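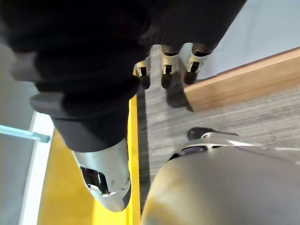
Getting through a celebrity break-up at home: tips for the household

When Vudbridge split up in January, three weeks into a sold-out tour, our house lost most of an evening to it. My eldest wept into the washing-up. My sister rang from Solheim to say she had always known about the drummer. The potatoes boiled dry. I have since put together a few notes, in case your favourite band, couple or breakfast presenters are looking shaky.

Get the tea on first

The statement always lands at about the time you were going to peel something. Put the phone in the bread bin and peel it anyway. A "mutual decision made with love and respect" will read exactly the same at eight o'clock, and you will have eaten.

If the pan has already caught, tip in enough water to cover the black part, add a couple of spoonfuls of bicarbonate of soda, simmer for ten minutes and leave it until morning. Use a wooden spoon on the worst of it. Don't try this with bicarb on bare aluminium, which goes a nasty grey.

Mascara on pillowcases

Dab, don't rub. A drop of washing-up liquid worked in with a fingertip, cold water through the back of the cloth, then a normal wash. Check before it goes anywhere near the tumble dryer. Waterproof mascara wants a bit of oily make-up remover beforehand, and then the washing-up liquid to get the oil out.

The tour T-shirt

It will be thrown in the bin. Fetch it out. Wash it inside out at 30 and dry it on the line, never on a radiator, and never iron over the print. The reunion will be announced within a few years and the shirt will be wanted back at very short notice. I keep ours in an old pillowcase on top of the wardrobe, along with a Sumgate hoodie from an earlier tragedy.

Posters

Blu-tack comes off a painted wall best when it's cold. Hold a bag of frozen peas against it for a minute, then roll it off with another lump of the same stuff. For the greasy halo left behind, try a paste of talc and a little water, let it dry and brush it away. If that fails, there is always another poster. My neighbour Gladys Cárdenas has had the same calendar up since a certain actor's second marriage, and he is now on his fourth.

Sticky tape is another matter. Warm it with a hairdryer on low and peel slowly, downwards, swearing as required.

Magazines

We had 136 of them under the bed, most with the same couple on the front looking radiant and then, a few issues later, looking at different palm trees. Keep the ones somebody would miss and recycle the rest. The glossy sort are useless for cleaning windows, whatever your nan said. She meant newspaper. They do line a shelf nicely, though you may find yourself reading about a yacht when you only wanted the cumin.

Jigsaws

I recommend one, 1000 pieces, nothing with faces. Ours is a Tollinska harbour scene with far too much sky. Do it on a sheet of hardboard so it can slide under the sofa when people come round. It occupies the hands, and it's surprisingly hard to refresh a gossip page while holding a bit of seagull.

Group chats

Mute them. I came back from hanging out one load of washing to 412 messages, of which two were about who was bringing the quiche. I brought the quiche.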